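About Tundeo

Tundeo records demonstrations for robot learning. An operator performs a household or light assembly task through a robot, and the joint positions, gripper or hand commands and camera streams are logged together. Customers use the recordings to train and test their own control policies. We do not build robots and we do not sell policies.

The company was founded by Radomir Vukčević, who previously wrote motor control firmware. It operates from 2 rooms in the Minami building. The larger room holds the furnished work areas, and the smaller one holds the operator stations.

Most of our work is remote control. The operator wears tracked gloves and a headset and sees what the robot's head camera sees. For arms that can be back-driven, we also offer hand guiding, in which the operator moves the arm directly and the motion is replayed and checked before it is accepted.
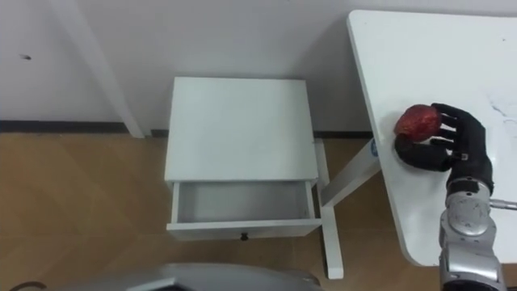 A standard order covers 10 tasks. Each task has a written start state, an end state and a list of permitted corrections. Episodes in which the operator loses tracking are kept and labeled separately, as several customers train on recoveries. Our current catalog contains 148 tasks, mainly picking, placing, opening and closing.

New operators train for 6 weeks before their episodes enter a delivery. Training begins with rigid objects and moves on to fruit, cloth and drawers.

Logs are delivered in the Prikar format, with timestamps from a single clock. Conversion to Plelteck is available on request and will be included in all orders from April.

Site visits are by appointment. Requests should state the robot model, hand or gripper type and intended task list.

Page last revised 2024-02-18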